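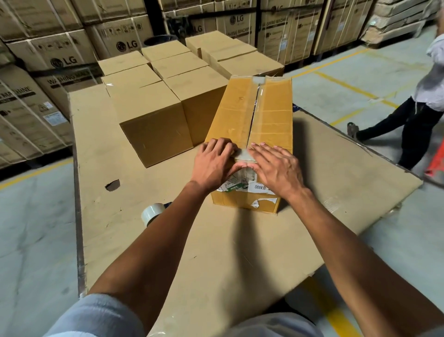

What happens to a box after the parcel comes out of it?
Project report, second year geography, by Monique Caron

I picked this topic in October while standing in my mum's garage, looking at a wall of flattened boxes she refuses to throw away. She sells second-hand knitting patterns and wool, and she hasn't bought a new box in years. I wondered if she was unusual or if half of Postdale was doing the same thing, and that became my project.

My question was simple enough: when a cardboard box arrives at a house, does it get used again before it goes in the recycling, and what for? I'd assumed there would be loads written on this. There is plenty on recycling, and very little on the bit in between, when the box sits in a hallway with a cat in it.

How I did it

I asked 100 households in Postdale to keep a tally sheet on the fridge for 4 weeks. Each time a box came in they made a mark, and when it left the house (or was cut up, or burnt, or turned into a castle) they wrote down how. My first version of the sheet had eleven columns and my neighbour handed it back and said no. The second had five and people got on with it much better.

I also spent a few evenings at Lightfoot, the parcel shop by the station, chatting to people in the queue. The best time was just before six, when everybody turns up at once and has nothing to do but talk. My tutor Benoît Aubert told me to write notes straight afterwards and he was right, because the one night I left it till morning I could hardly remember a thing.

What I found

The households logged 2,446 boxes between them. Of those, 992 were used again at least once, which was a lot more than I'd guessed! Posting something else was the top use, followed by storage, then moving things to a relative's house or the charity shop. Children's games came fourth. Compost was further down than I expected, but a month of bad weather probably had something to do with that — several people told me they were saving cardboard for spring.

Size matters a great deal. The boxes people keep are the middling ones, big enough for a pair of boots. Very big boxes are a nuisance to store and very small ones seem to be thought of as rubbish from the moment they land. Boxes with the old label half torn off came up over and over in the queue chats. Some people don't mind in the slightest. Others feel a bit rude sending a stranger a parcel with another shop's name on it, and one man covers the old printing with brown paper and a glue stick, every time.

Tape came up too. A box that has been slit neatly along the seam can be taped up again and again, but one that's been ripped open by the flaps is usually finished. Two people in the queue had fallen out with their partners over this.

I also talked to the owner of Tresov, a small shop selling lamp parts online. He used to buy new boxes by the bale and now asks customers on his street to leave theirs by the back door. He says it saves him money but takes up time, as no two are the same size and he spends ages finding one that fits.

What I'd do differently

My households were mostly people I could reach on foot, so there are far too many terraces and hardly any flats. Flats have less room to keep things, so I think my reuse figure is on the high side. I'd also ask how many times each box went round, because "at least once" hides a lot. I'd like to try the same sheet in another town if I carry this on next year.

Mum came in well above the rest of the street, by the way. I left her out of the figures.

Comments

Istida
Really enjoyed this. We're on the top floor with no lift and I can confirm boxes go straight down to the bins, so I think you're right about flats.

woolandwhatnot
Did you ask about padded envelopes? I've got a drawer full and I bet I'm not the only one.

Monique C.
I didn't, and lots of people have asked me since! Might be a column on the next sheet.

gerbilkeeper
No mention of pets except the cat. Ours get through a box every Thursday.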